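Griltwood Kitchen Library - Your Questions Answered

Last updated 16/05/2023

Welcome! If you have found your way to this page you are probably wondering what on earth a kitchen library is, or you have already borrowed something from us and now you're standing in your kitchen with a question. Either way, make yourself comfortable. Philomena Ó Dubhghaill has been answering these by email for years, and I finally talked her into letting me write them down in one spot.

What can I borrow?

Mostly the everyday things people need when they move into a first apartment, or when they have family staying and there just aren't enough plates to go around. Colanders, cups, plates, mixing bowls, baking trays, and a few small countertop appliances. The toaster ovens are far and away the most popular, especially in July, when heating up a full-size oven is the last thing anybody wants to do. We also keep play food for households with little ones, and it goes out more often than you might think!

How long can I keep things?

The usual loan is 6 weeks. If you need longer, send us a note before the time is up and we will almost always say yes, unless somebody else is waiting for the same item.

Do I pay a deposit?

For cups, plates, colanders and toys, no. For anything with a plug we ask for $20, and you get it back when the appliance comes home with its tray and rack. Please do check for the rack. It likes to stay behind in people's dish drainers - I have done it myself, twice.

Where should I put a toaster oven on my counter?

Somewhere flat and steady, with open space on every side and nothing resting on top. Leave enough room in front for the door to come all the way down, plus a clear spot where you can set a hot tray. Keep dish towels, paper bags and plastic well away while it is on. The instructions that come with your loan give the clearance for your particular model, so go by those if they ask for more than you had planned.

Can I put a colander or a plastic plate in the toaster oven?

Please don't! We get this one every season. If a dish isn't clearly marked as safe for the oven, treat it as though it isn't. The same goes for lids. For reheating leftovers, a small metal tray or an ovenproof dish is what you want, and 400 degrees is plenty for crisping up cold pizza.

How do I clean a colander with all those little holes?

Rinse it right away, before anything starchy has a chance to set. If you're too late for that (it happens to all of us), soak it in warm soapy water for as long as it takes you to eat dinner, then go at it with a soft brush from the outside in, so the bits get pushed back out the way they came. Let it dry upside down on a towel.

And the toaster oven?

Unplug it and let it cool completely. Slide out the crumb tray, tip the crumbs into the trash, and wash the tray in the sink. Wipe the stainless steel parts with a damp cloth and then a dry one, following the grain of the metal. No steel wool, please, and never put the oven itself in water.

Is the play food safe for babies?

Some of the pieces are small, so we lend them only for children three and up. Toy strawberries in particular look good enough to eat, and toddlers tend to agree. Wash the pieces by hand in mild soap, and count them before you bring the set back.

Do the colors match?

Now and then, by happy accident. We don't lend matching sets, but Algirdas Sproģis, who looks after the shelves, likes to put pieces together that go nicely side by side. If you have your heart set on green or pink, say so on your request and he will have a look through the cupboards for you.

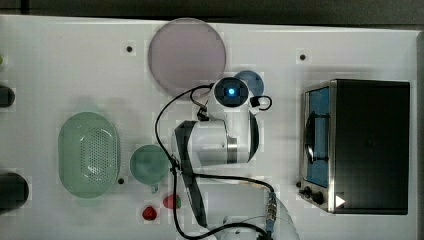
He does ask for a little patience with color requests, so try to send yours in a few days before you plan to stop by. And if something arrives chipped, or you break it yourself, just tell us - a cup is only a cup, and we would much rather hear about it than find out later.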